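Okay, so the desk situation. A few of you asked how the shared work table is holding up since we moved everything around in August, and I have finally got a minute to sit down with a coffee and tell you.

For anyone new here — we never bought one big desk. It's two pale wooden tables pushed together, which Benedito Godoy swore would drive me crazy because of the seam. You stop seeing it after a while, I promise, unless you're trying to write on a single sheet of paper right across it.

The front edge is getting chipped and worn in spots, and I go back and forth on whether to fix it. Melati Halim says edge tape and an iron. Pascal Gilbert says leave it alone, tables are supposed to look used. I'm leaning Pascal at the moment, mostly out of laziness!
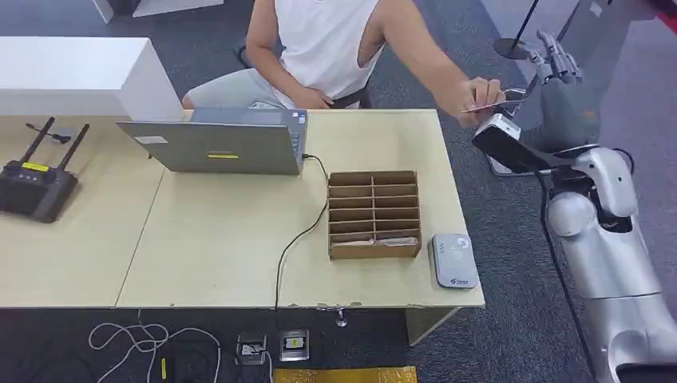
The two-table desk, with the laptop in the middle and the router over at the end.

The router lives at the far left end now, antennas up, and I love it there. It used to be on the shelf behind the door and I'd have to get up every time I wanted to look at the lights. There's a little cable that never made it back into the drawer, but that's a job for another evening.

Someone asked what the tables cost. $71 for the pair, secondhand, from the Tavares place that was clearing out its back room. I carried them up with Nivaldo Toledo and we had to rest on every single landing, and he still brings it up whenever he sees me.

Next on my list is the floor. It's a dark gray one and I do like it, it makes the whole room feel bigger in the morning, but I'm wondering about a rug for under the chair. Has anybody here had a rug under a work chair and not regretted it?
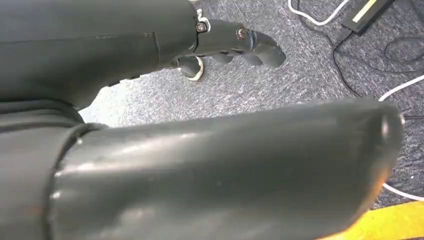

Down by the floor, much lighter than all that dark gray.

Melati already sent me 19 links to rugs (bless her), and most of them are a lovely green that I'd never have picked for myself. I'll measure tonight and report back. And if you have a spare roll of edge tape, message me anyway, I may still come around to it.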